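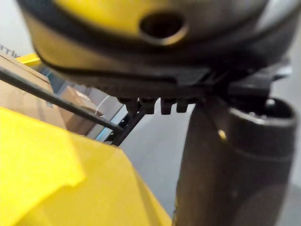
Two cardboard boxes.

Home Browse Household A–Z Recent Changes Log in
Search the Household Encyclopedia Go

Cardboard box

A cardboard box is a folding container made from heavy paper-based board, used for shipping, storage and moving house. Most people (me included, until I started writing these entries) call anything brown and stiff "cardboard," but the trade doesn't love the word. What a mover hands you is usually corrugated fiberboard, and what your breakfast cereal comes in is paperboard. I'm going to say cardboard all the way through because that's the word you typed to get here, and I'll only get fussy where it makes a difference.

This entry covers the ordinary household kind. For fancy ones with lids and ribbon see Gift box, and for plastic ones see Storage tote, which Treasa Lenihan wrote and which is much better organized than this.

Construction

Corrugated board is a sandwich. Two flat sheets, called liners, are glued to a wavy sheet in the middle, called the medium. The waves are the flutes. Tear a corner off an old box and look at the edge and you'll see them right away, a row of tiny arches! Those arches are what let something made of paper hold up a stack of dictionaries.

Flutes come in sizes with letter names, and the letters don't run in size order, which drove me up the wall when I first tried to learn them. A is the tallest, C is a bit shorter, B shorter again, and E is quite thin. C is very common for shipping boxes. B gets used for cans and for boxes that are cut into unusual shapes, and E turns up in things like pizza boxes, where you want something that prints well and folds cleanly. I keep wanting A to be the small one and it never is.

Board with one layer of flutes between two liners is single wall. Add another layer of flutes and another liner and you've got double wall, used for heavy or breakable loads. There's triple wall too, mostly for industrial stuff, and I've only had my hands on one piece of it (it used to hold an engine part and now it's the floor of my brother's shed).

The flutes normally run up and down in the sides of a box. Stand them on end like that and they act as little columns. Turn the box on its side and stack things on it and you lose a good deal of that strength, so if a box has arrows printed on it, go with the arrows.

Common shapes

The one everybody pictures is the regular slotted container. It's made from a single sheet, scored and slotted, with one glued or stapled seam down a corner and four flaps at each end. The long outer flaps meet in the middle and the short inner ones usually don't, leaving a gap you can feel if you press down on the tape. If you're packing something small and sharp, put a flat piece of board over that gap before you fill the box.

Full overlap boxes have outer flaps that cover each other completely. They're stiffer at the top and bottom and they use more board. Then there are mailers, which fold up from a flat die-cut sheet and close with tabs, and bankers-style file boxes with hand holes and a lift-off lid. Wardrobe boxes are the tall ones with a bar across for hangers, and they're wonderful, and I've never once given one back flat.

Sizes and weights

Movers in the United States tend to sell small, medium, large and extra large, and the exact measurements vary by seller. The rule of thumb is heavy things in small boxes and light things in big ones. I know, I know, everybody says it. I still filled a large box with cookbooks the year I left Mesimine and had to unpack it in the driveway.

Many shipping boxes carry a round stamp on a bottom flap, the box maker's certificate. It gives the board strength and usually a gross weight limit in pounds, along with size limits. That limit is for a new, dry box that's been taped properly. If you can't find a stamp I'd stay under 50 pounds with any box, and well under it with a used one.

Gavik, the box plant outside Mesimine, used to sell its misprints by the bundle from a side door on weekdays. I bought a bundle there once, all of them printed upside down with the name of a soap, and I was still using them 11 years later. They were double wall and I miss them terribly.

Taping

Cloth duct tape is the wrong tape. So is masking tape. You want packing tape (plastic film, pressure sensitive) or the gummed paper kind that you wet. Gummed tape bonds into the surface of the board and tears the paper if you try to peel it, and I like it a lot for anything going into long storage. I use Reka paper tape at home, but that's only what the hardware store on my street carries.

A single strip along the center seam is fine for a light box. For anything with weight in it, add strips across both ends of the seam so that the tape makes a shape like a capital H. Do the bottom as well as the top. Folding the four flaps over and under each other in a pinwheel looks clever and holds nicely for sweaters, and I wouldn't trust it with a toaster.

Storing and reusing

Damp is what ruins them. Board takes up moisture from the air even when it never touches water, and a damp box can lose a large part of its stacking strength while looking perfectly all right. Keep boxes off a bare concrete floor if you can. A couple of slats or an old pallet will do it.

Insects are the other worry. Silverfish like paper and starch, and corrugated board is glued with starch, so you can see where this goes. Cockroaches will shelter in the flutes. If you're saving empties, flatten them, keep them somewhere dry and look through them now and then. I do mine in November when I'm hunting for the holiday lights anyway.

To flatten a box, slit the tape and push opposite corners together. Don't cut down the glued seam unless you're finished with it for good. Flattened boxes stand up best on edge, between a wall and something heavy.

Used boxes are worth keeping if the corners are crisp and the sides don't give when you press them. Soft corners, long creases across a side, or a torn flap mean it's had its day. Plain ones can go in most curbside recycling, with foam and plastic taken out. Greasy ones are a local question. The town of Tlapale takes pizza boxes with the compost, and the next town over won't have them at all.

Other uses

Weed barrier under mulch, drop cloth, cat bed, oil-change mat, sled (briefly). Cormac Cullinane added a long section here on forts, with plans, and it got so big that we moved it to its own page. Go and read it, it's great.

Children's play with boxes is covered under Play, indoor.

Notes

The talk page for this entry has 156 comments, most of them on whether a shoebox counts. I've put it under paperboard for now.

Last edited July 16, 2013

Related entries
Bubble wrap
Cardboard fort
Gift box
Packing tape
Pallet
Silverfish
Storage tote
Wardrobe box

Recently updated
Clothespin
Drawer liner
Extension cord
Mop bucket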